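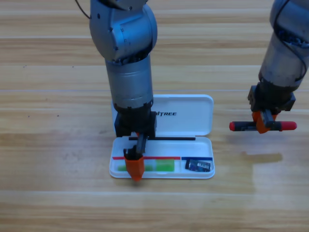 Trousse rigide ou trousse souple pour la rentrée ?

Malsha_S - 12 août 2020
J'ai ressorti la trousse en plastique blanc, celle à couvercle. On y met les feutres et la colle ? Ma fille entre au collège en ayant 30 choses à transporter.

arif.a
Les feutres oui, à plat, capuchons du même côté. J'ai eu la même forme pendant 7 ans. 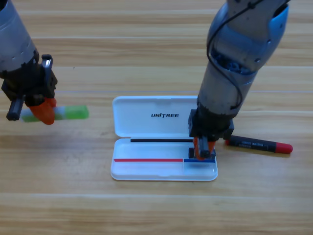 Par contre le petit compartiment de droite ne prend rien de long - gomme, taille-crayon, et encore.

Kumudini326
Pas d'accord pour la rigide. Ouverte, elle mange la moitié du bureau, couvercle compris.

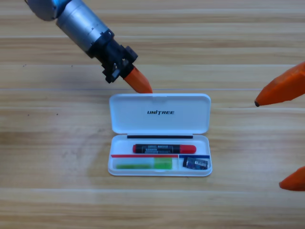 Re : Trousse rigide ou trousse souple pour la rentrée ?

Malsha_S
Le couvercle peut aussi rester debout, ça prend moins de place. Reste la colle.

Kumudini326
À part, dans un sachet. Un bâton mal fermé en janvier et tout était à laver.

arif.a
Bof. Bien bouchée, elle va avec le reste. 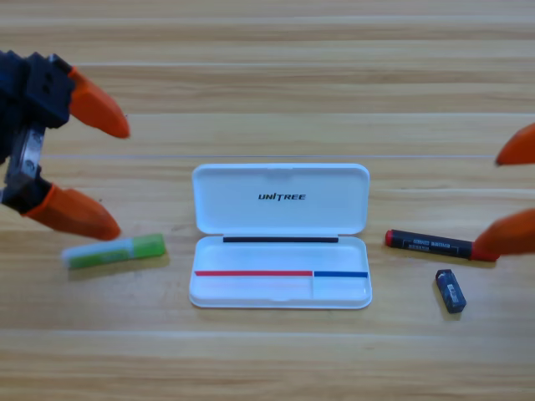
Trousse vide et bâton de colle à capuchon vert

Malsha_S
Je mesure le bâton ce soir et je vous dis s'il rentre.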